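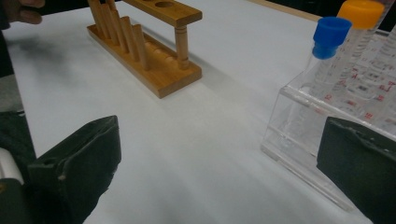

工单 1159:Frandsen 厅在线预订页显示可订,后台显示已占用;押金金额与合同不一致

搜索工单、场地或客户 搜索

提交人:Noman Ghumman(Getar 活动场地,前台与预订)
处理方:Sikent 预订系统支持组
涉及模块:公开日历、报价单、押金规则、确认邮件
优先级:提交时为“一般”,后改为“高”
状态:已解决,保留观察

问题描述(提交人填写)

我们有两个对外出租的场地,室内的 Frandsen 厅和室外的 Resier 院子。客人可以单租其中一个,也可以合租,合租在系统里叫“全场套餐”。

有一位客人在我们网站上给女儿的生日宴订 Frandsen 厅,日期是2025年7月26日,星期六,晚间时段。系统接受了申请,自动发了确认邮件,也发了押金付款链接。可是这个时段早就租给了一场婚宴,租的是全场套餐,合同一月就签了,押金也收了。后台日历上能看到婚宴那一条,颜色正常,状态是“已确认”。公开日历上同一个时段却是白的,可以点。

另外一个问题不知道是不是同一个原因:生日宴那位客人收到的押金金额是 700,我们现在 Frandsen 厅晚间时段的押金是 1000。婚宴那份合同上写的是 1000,没有错。

我已经打电话给生日宴的客人,请她先不要付款。她还没有付。请尽快查一下还有没有别的日期也是这样。

附:后台日历截图、公开日历截图、确认邮件原文。

第一次回复(支持组)

收到。先做了下面几步:

在你们的测试副本里打开同一天,公开日历也显示晚间可订,说明不是浏览器缓存。用无痕窗口和手机各试了一遍,结果一样。

手动触发了一次“重建公开日历”,完成后没有变化。

检查了婚宴那条预订。状态“已确认”,场地一栏写的是“全场套餐”,时段写的是“晚间”。单看这条记录没有异常。

请提交人确认两件事。第一,最近有没有改过场地名称、套餐内容或时段设置。第二,网站上嵌入的日历是标准版,还是按场地分开的版本。

在查清以前,请先把 Frandsen 厅的在线预订改成“需人工审核”。路径是:设置,场地,Frandsen 厅,接受方式。改完以后客人仍然可以提交申请,但系统不会自动发确认邮件和付款链接。

提交人回复

已改成人工审核,Resier 院子也一起改了。

关于第一件事:春天的时候我们改过套餐。原来的全场套餐包含 Frandsen 厅、Resier 院子和厨房。后来厨房要单独收清洁费,我就把旧套餐停用了,新建了一个,名字还是“全场套餐”。旧的没有删除,因为里面还挂着以前的预订,系统也不让删。

关于第二件事:网站上是按场地分开的日历,每个场地一个页面。

押金是同一时期调的。以前全部是 700,后来 Frandsen 厅晚间改成 1000,白天和院子不变。

支持组记录

问题范围缩小了。婚宴挂在旧的全场套餐下面。旧套餐停用以后,后台日历仍按预订本身的状态显示,所以前台同事看到的是占用。公开日历的算法不同:它先列出所有启用中的套餐,再看每个套餐包含哪些场地,最后把这些场地的时段标成占用。停用的套餐不在列表里,它下面的预订也就没有被算进去。

在测试副本里验证:

把旧套餐临时启用,重建公开日历,当天晚间变为不可订。
再次停用旧套餐,重建,当天晚间又变为可订。
把婚宴那条预订改挂到新套餐,重建,当天晚间变为不可订,旧套餐保持停用。

三次结果一致,重复做了一遍也一样。

不建议直接在正式环境里启用旧套餐。旧套餐启用后会出现在网站的选项里,客人会看到两个同名的“全场套餐”,价格还不同。

押金的问题还没有查到,下一步看押金规则。

提交人回复

那我能不能自己把旧套餐下面的预订都改到新套餐?还有一点担心,改了以后合同金额会不会跟着变。婚宴那家的合同是按旧价签的,厨房清洁费不应该加到他们头上。

支持组回复

会变。改挂套餐时系统默认会重新计算报价,清洁费会被加进去,而且会给客人发一封“您的报价已更新”。所以请先不要自己改。

我们会用后台脚本来做,只改套餐的归属,不触发重新报价,不发邮件。做之前先导出一份清单,请你核对。清单里有客人姓氏、活动类型、日期、时段、合同总额、已收押金。核对时主要看总额和押金两栏,跟你们手上的纸质合同对一下。

提交人回复(清单核对)

清单看过了,共 18 条。都是旧套餐下面还没有办的活动,有婚宴、毕业聚会、追思会,还有一个乐队的新专辑发布。

有两处要说明:

追思会那条,合同总额跟纸质合同不一样。家属后来取消了院子,我们手写改了合同,双方签了字,系统里没有更新。请以纸质合同为准,扫描件已上传。这一条实际上应该只占 Frandsen 厅,不占 Resier 院子。

乐队那条的时段写的是“晚间”,他们下午就要进场装音响,我们口头答应了。下午时段现在公开日历上是不是也能订?如果能,请一起封掉。

其余各条都对得上。

支持组记录

追思会那条不随其他预订改挂,单独改为只租 Frandsen 厅,总额按扫描件手工填写,锁定报价。

乐队那条下午时段目前确实可订。系统有“布置时间”字段,填写以后会在公开日历上占住相应时段,不另外收费。该字段在这条预订上是空的。已按提交人的说明填上。

顺便检查了其他预订的布置时间,多数是空的。是否需要填写由场地方决定,系统不会报错。请提交人有空时过一遍,尤其是有外请音响或外请餐饮的活动。

押金规则排查

Getar 的押金规则目前是这样排的:

通用规则,所有场地,所有时段,700。
Frandsen 厅,晚间,1000。

第二条的优先级应当高于第一条。在后台新建预订时,系统取到的是 1000,正确。从网站按场地分开的日历提交时,取到的是 700。

原因在时段名称。后台的时段叫“晚间”,网站嵌入代码里传过来的是“晚上”。嵌入代码是早先生成的,当时时段叫“晚上”,后来改了名。可订与否是按起止时间判断的,名称不同不影响;押金规则是按名称匹配的,名称对不上就落回通用规则。

也就是说,押金的问题和日历的问题是两件事,只是碰巧出现在同一位客人身上。

处理办法:重新生成两个场地的嵌入代码,替换网站上的旧代码。步骤如下。

进入设置,网站嵌入。
选择 Frandsen 厅,点“重新生成”,复制代码。
打开网站上 Frandsen 厅的页面,把旧代码整段删掉,再贴新的。不要只改其中一部分。
Resier 院子照做一遍。
清除网站缓存。
用一个没有活动的晚间日期走一遍申请,到押金那一步停下,看金额。

提交人回复

代码换好了。Frandsen 厅晚间显示 1000,白天 700,院子都是 700,正确。

第一次换完以后院子的页面是空白的,后来发现少复制了最后一行。重新贴了就好了。

请问之前从网站来的订单,押金收少了的怎么办?有没有办法查出来?

支持组回复

可以查。在报表里选“押金”,来源选“网站”,场地选 Frandsen 厅,时段选“晚间”,起始日期填押金调整生效的那一天。金额为 700 的就是受影响的订单。

系统不会自动补收,也不建议批量发补款链接。已经付了押金的客人手里有确认邮件,上面写着金额,要不要补收请按你们自己的合同条款处理。如果决定不补收,请在每条预订上勾选“押金已足额”,不然活动前的自动提醒邮件会带上差额。

提交人回复

查到了。跟负责人商量过,已经付了的不补收,确认邮件上怎么写就怎么算。都勾上“押金已足额”了。

支持组记录(正式环境修改)

修改安排在场地办公室下班以后。

修改前备份了预订、套餐和押金三张表。
运行脚本,把清单内的预订改挂到新的全场套餐,追思会一条除外。
确认没有触发邮件,发信队列为空。
追思会一条改为单租 Frandsen 厅。
乐队一条的布置时间已保存。
重建公开日历。
逐条对照清单检查公开日历,相应的时段全部为不可订。
追思会当天 Resier 院子变为可订,符合预期。
婚宴合同总额与修改前一致,没有加入清洁费。

生日宴的申请处于“待处理”,付款链接已作废。请提交人与客人商定后再改期或取消。改期时请在原申请上修改日期,这样客人的菜单和座位备注会保留;新建一条的话要重新填。

提交人回复

早上核对过了,两边日历一致。

生日宴的客人同意改到第二天中午,还是 Frandsen 厅。我在原申请上改的日期,备注都在。改的时候系统提示“前一场活动的撤场时间可能重叠”。婚宴那家的撤场是当晚做完的,合同里写明了,所以我点了继续。这个提示能不能关掉?

支持组回复

不能单独对一条预订关闭。提示的依据是场地设置里的“默认撤场时间”,你们填的是到次日中午。如果晚间活动都要求当晚撤场,可以把默认值改短,改了以后只影响新的预订。遇到外请搭建公司、需要次日来拉东西的活动,再在那一条上单独延长。

提交人回复

先不改。毕业季的时候搭建公司经常是第二天上午才来,提示留着也好。

接受方式我想改回自动,现在可以改吗?

支持组回复

可以。Resier 院子可以马上改回。Frandsen 厅建议再保留几天人工审核,等新的网站申请进来,看过一条完整的流程再改。检查时看这几项:时段是否正确,押金金额是否正确,确认邮件里的场地名称是否为“Frandsen 厅”,付款链接能否打开。

今后停用套餐前,请先在套餐页点“查看关联预订”。下面如果还有没办的活动,先提交工单,由我们改挂以后再停用。时段改名以后也请重新生成一次嵌入代码。

产品组已收到两条改进请求:停用仍有关联预订的套餐时给出警告;押金规则改为按时段编号匹配。排期未定,定下来后会在更新说明里写明。

提交人回复

昨天有一条从网站来的申请,毕业聚会,Frandsen 厅晚间。时段对,押金 1000,邮件里的名称对,付款链接能打开,客人已经付了。接受方式改回自动了。

布置时间那一项我还在一条一条补,补完不用再回这里了吧?

支持组回复

不用。工单转为已解决。补的时候如果碰到保存不了的,在本工单下直接回复就会重新打开,请附上预订编号。

评论 18
分享 0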